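Publicaciones > Diario de la Dirección > Fondo Inell

24 de mayo de 2025

Se ha dado por cerrada la primera fase de la descripción del fondo Inell, iniciada en marzo. El inventario provisional suma 3188 expedientes, en su mayoría correspondencia de la antigua compañía de navegación fluvial, y queda pendiente de cotejo la serie de fletes, cuya numeración original se interrumpe en dos puntos. Dejo constancia de que los saltos no obedecen a pérdida conocida. La hoja de remisión que acompañaba al depósito ya los recogía, con una anotación a lápiz que no hemos podido atribuir.

A primera hora mantuve una reunión con Theophilus Asamoah, responsable de la sección de cartografía, para fijar el orden de salida de los planos del puerto de Hanport. Su criterio es que viajen antes los de tela, que soportan mal el almacenamiento en rollo, y después los calcos. El mío era el contrario, por razones de calendario con el taller. Prevaleció el suyo y así se comunicará a Drultum, que se ocupa del transporte. La primera remesa constará de 20 piezas. El seguro vigente cubre hasta 100 por envío, de modo que no será necesario ampliar la póliza.

El taller ha devuelto, con informe favorable, el libro de sondas. La encuadernación conserva el lomo antiguo y se ha renunciado a reintegrar las esquinas. El informe recomienda consulta en atril y sin fotocopia. He dado traslado a la sala, donde todavía circula la norma anterior, redactada para los libros de caja y demasiado permisiva en este particular.

Por la tarde se recibió la respuesta de la familia Osagie a nuestra consulta sobre las cartas privadas halladas entre los conocimientos de embarque. Autorizan la descripción, pero solicitan que seis de ellas permanezcan reservadas mientras vivan los hijos del remitente. La petición me parece razonable y el plazo, difícil de gestionar: exige que alguien verifique periódicamente una circunstancia que no consta en ningún registro al alcance de esta casa. Propondré una fecha fija, renovable a instancia de parte. He leído solo la primera de las seis, antes de conocer la solicitud, y no la resumo.

Quedan por resolver los siguientes asuntos:

– la denominación definitiva de la subserie de averías, que en el cuadro figura de dos maneras distintas;
– la consulta de un investigador sobre los jornales de los estibadores, que lleva demasiado tiempo sin contestación;
– la humedad del depósito inferior, cuya lectura ha vuelto a subir con las lluvias.

Respecto de esto último, he pedido que se retiren de la pared norte las estanterías bajas – medida modesta, pero inmediata – y que se anoten las lecturas por la mañana y al cierre. Si la tendencia continúa, los libros de contabilidad habrán de subir a la primera planta, con el consiguiente perjuicio para el espacio de consulta.

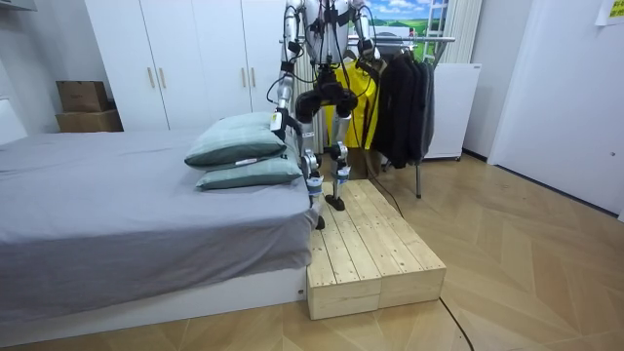 El traslado, en su caso, comenzaría por los mayores y dejaría para el final los borradores, que se encuentran en cajas cerradas y en mejor estado.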